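Old desktops get a second look at Statby

I stopped by the Statby workshop on Friday, mostly because I'd heard they were taking apart old desktop computers again and I can never resist a look inside one. So far they've collected 1,356 of them! Upendo Barasa, who runs the project, let me poke around for most of the afternoon (and fed me very good samosas).
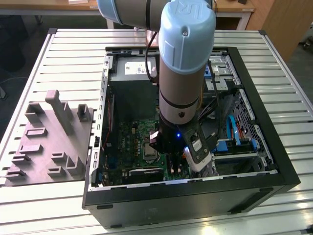 A desktop case on its side with the panel off, power supply and motherboard in plain sight.

Upendo likes to start with the power supply and leave the motherboard till the end, but Selvaraj Gamage swears by doing it the other way around, and they've been arguing over it for five years. Either way, the good parts get sorted for reuse and the rest goes to Radinen for recycling.

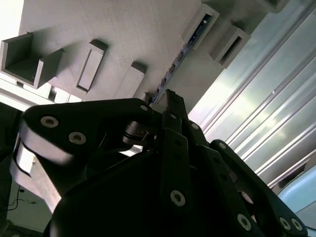
Screws are a big deal when you fix up old computers, and I came home with a pocketful of spares. I've got a soft spot for the silver hex-socket kind, which look so smart against matte black, and I'd happily swap every stripped Phillips head in my own PC for those. Selvaraj keeps his sorted in nine jam jars. The workshop takes drop-offs all through July, so go dig that old tower out of the closet and bring the cables too!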